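Sorcha Ní Chonaill
8 November 2022

Build thread for Plidarley, the pair of hand-held grippers I've been putting together in the shared workshop. Picking up where the May thread stopped.

Linkage is final. One trigger, two jaws, both driven from the same rack so they close on center. The old version had a separate spring for each jaw and they never agreed with each other.

Jaw travel is set in firmware with a soft stop at each end. Encoder logs at 200 Hz over the cable. I tried wireless in May and dropped too many packets to bother with again.

Marker plates are screwed to the side of each body. Dots only, matte white behind them. Gloss washed out under the ceiling lights.

Test objects are a hairbrush and a ringed cup. One lies flat and one stands up, and they need different wrist angles. 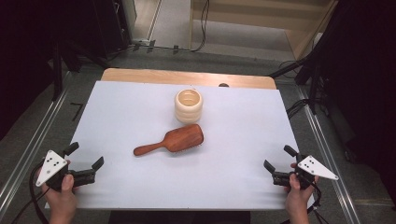

What does the pair weigh?
Each unit is 298 g without the cable. The target was under 300, so I stopped drilling holes in it.

Fingers are printed, four walls, 35 percent infill. Each one goes on with screws, so swapping a set takes a couple of minutes if you haven't lost the hex key.

Yee-man Chow redrew the finger block after I cracked two of mine at the root. Her version has a bigger fillet and moves the screw holes away from the layer line that kept splitting. Files are in the Flutard folder under "Chow".

Grip calibration next. Close on a gauge block, read the encoder, open, repeat 14 times per unit. The left one repeats well. The right one drifts slightly toward closed, and I suspect the rack is rubbing on the housing. 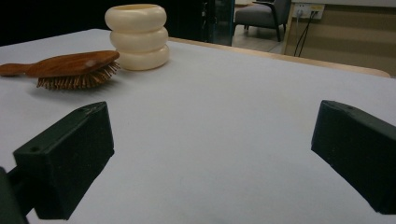
If it is the rack, the fix is a thin shim on the housing side. If it's the encoder magnet creeping in its pocket, that means glue and a full recalibration, so I'm checking the rack first.

Still open: strain relief where the cable leaves the handle. Zip ties work but they're ugly and they dig into the palm.

Parts list is on the Pluderness page. Ignore the bearing size in the first revision, it's wrong. Shim results when I have them.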